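Why Does Wood Have Stripes?

Find something wooden near you, a spoon or a chair leg or a ruler, and have a good long look at it before you read on.

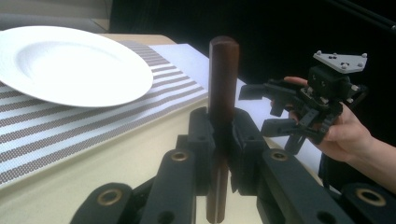

Charmaine Moodley wrote to us to ask whether the stripes in wood are painted on, as she had a bet going with her brother and there was a cookie riding on it. Well, Charmaine, we hope you bet the right way! The stripes are real. They grew there, a little bit every year, while the wood was still part of a living tree, and grown-ups call them the grain.

To see where grain comes from, we have to go back to the tree, and in fact right inside it. Just under the bark there is a very thin layer, thinner than your fingernail, and it is the busiest part of the whole trunk. Its name is the cambium (say it CAM-bee-um). All through the growing season the cambium makes new wood on its inner side, and so the trunk gets fatter from the outside, a bit like you putting on one sweater over another over another until you can't bend your arms.

In spring, when there is usually plenty of rain and the new leaves are thirsty, many trees make wood with big, roomy tubes in it for carrying water. That wood often looks pale. By July or so the tree starts slowing down, and the wood it makes now has smaller tubes with thicker walls, packed close together. That wood looks darker. Then winter comes and the tree takes a rest. One pale band and one dark band make one year, and if you look at a stump you'll see them as rings, one inside the other like ripples in a pond.

So how do rings turn into stripes? Try this with a rolled-up pancake, or a jelly roll if you are lucky enough to have one. Slice it straight across and you see a swirl. Slice it the long way, from end to end, and you see lines instead. Wood works in much the same way. A saw that goes across the trunk shows you rings, and a saw that goes along it shows you stripes. If the saw goes along but a little off to one side, you can get those lovely pointed arches that look like a drawing of mountains.

And the dark spots? Those are knots! A knot is the place where a branch once joined the trunk. The trunk kept growing and wrapped itself around the bottom of the branch, and the stripes had to bend to get past, the way water in a stream bends around a stone.

Not every kind of wood shows its stripes clearly. Some trees that live where it is warm and wet all year never get a proper winter rest, so their rings can be very faint or missing altogether. Other woods have grain so fine that you need a magnifying glass, and stain or varnish can change the color a great deal.

Some trees have been at this for a very long time. In our story "The Old Lady of Stondness," there is a tree with 718 rings, and Vusumuzi Pretorius wanted to know how long it would take to count them. We tried it with a drawing and lost our place twice (once when the kettle boiled), so the best tip we can give you is to put a pin in every tenth ring.

If you have a piece of paper and a soft crayon, lay the paper over a rough old board and rub gently. The harder bands often stand up a tiny bit higher, and they'll come through on your paper as lines. Do a few different boards, write underneath where you found each one, and hang them up somewhere you can see them from bed.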